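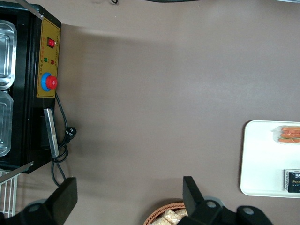 # Pruvholm FAQ

Updated June 2018 for version 8.

**What kind of game is it?**
Pruvholm is a turn-based text adventure with a trading layer. You run a ferry between river towns and pick up passengers, cargo and debts.

**How long is one playthrough?**
Most players finish in a few evenings. There are 300 story events in the current version, and a single run shows you 80 of them at most.

**Do my choices carry over to a new game?**
Only the names of towns you have visited. Money, crew and reputation start over.

**Can I save in the middle of a chapter?**
Yes, at any dock. The game also saves when you close it, but that file is overwritten the next time you land.

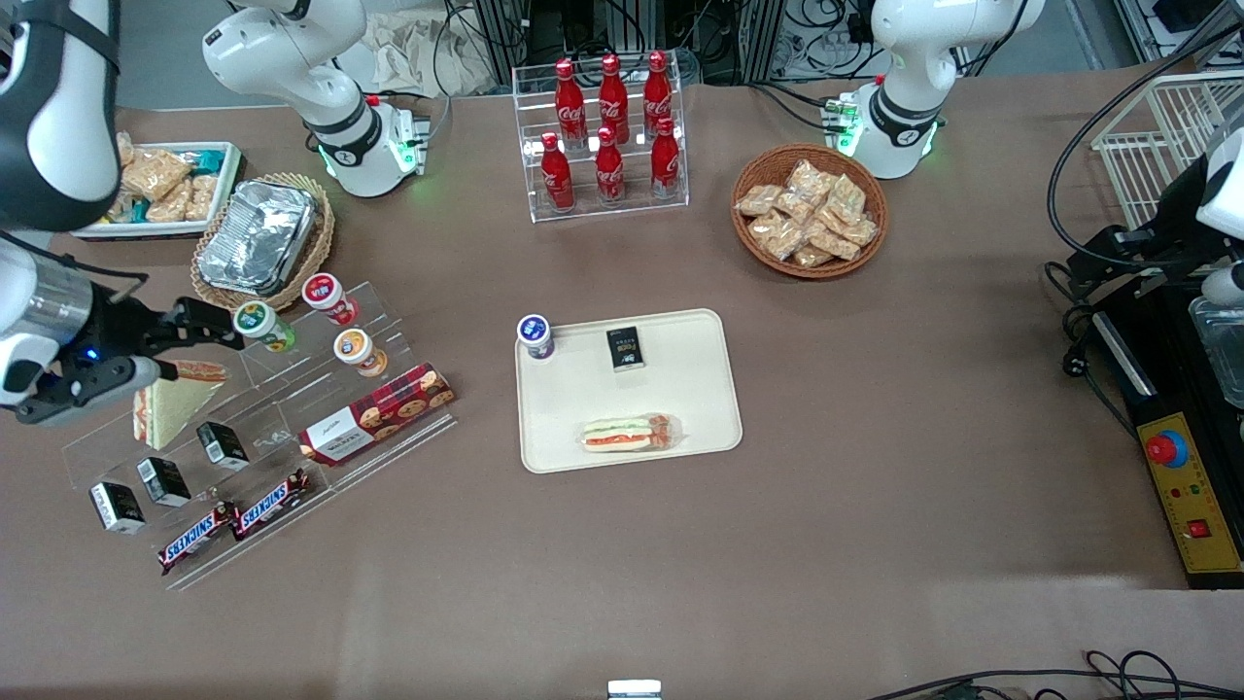
Birutė Jankauskaitė wrote in to say that the second chapter ends too suddenly, and that she thought she had hit a bug when the credits came up after the Rimkutė crossing.

**So is that a bug?**
No. If you reach Rimkutė with no crew, the story stops there. We added a warning in the May patch. Load your last dock save and hire at least one person before you leave.

**Is there a mobile version?**
The Android version is out. Povilas Navickas is working on the iOS one, and we don't have a release date.

**Will my old saves work?**
Saves from version 7 will. Anything older has to be restarted.

**Where do I report a problem?**
Use the form in the main menu under Help. Include your save file and the name of the last town you docked at.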